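Keeping Paint Day From Taking Over the House

Every March I get the itch to repaint something small, and this year it was the old nightstand in the guest room, which had been an unfortunate shade of mustard ever since we bought it from our neighbor Garba Akpan. I have made every mess a person can make with a quart of paint (ask me about the hallway runner sometime!) and I thought I'd pass along what I do these days.

Start with the brush. Flick it against your palm to knock out the loose bristles, then dip it in plain water if you're using latex paint and squeeze it nearly dry. The paint won't creep up into the heel so fast, and cleaning up goes much quicker. My friend Trinity Calloway wraps a rubber band around the open can, top to bottom, and wipes her brush on that. I've taken it up myself, and my lids finally go back on the way they should.

Never paint straight from the can if you can help it. Pour off what you need into an old yogurt tub and put the lid back on, and if you get dust or cat hair in the tub you've only spoiled a little. 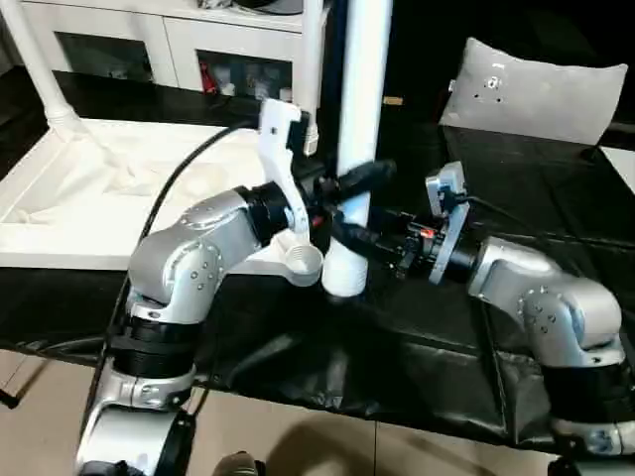

Covering the work table is where I used to cut corners. Newspaper sticks to wet paint and then you're picking headlines off your drawer fronts with a fingernail, and an old bedsheet lets a good spill go right through to the wood. Black plastic draped over the whole table does the job far better, and you want enough of it that the sides hang down a bit. Tape it underneath at the corners so your sleeve doesn't drag it along with you. When you're done, let the drips dry completely before you fold it up, or you'll have one big glued-together lump next time you reach for it.

For sanding between coats I like 300 grit or close to it, and a light hand. You are only taking off the fuzz and the little bumps. Wipe down with a barely damp rag, let it dry, and go again. I gave the nightstand 3 coats, although I'll admit the back only got two, and it faces the wall.

If you have to stop for lunch or the phone, wrap the brush tightly in plastic wrap and it will keep for hours. Overnight, put the wrapped brush in the refrigerator, but do tell the rest of the household first.

Last of all, write the color name and the room on a strip of masking tape and stick it on the can before it goes down to the basement. I put a dab of the paint itself on the lid too. The guest room nightstand is now a soft gray-green, and I have enough left over for the picture frames in the hall.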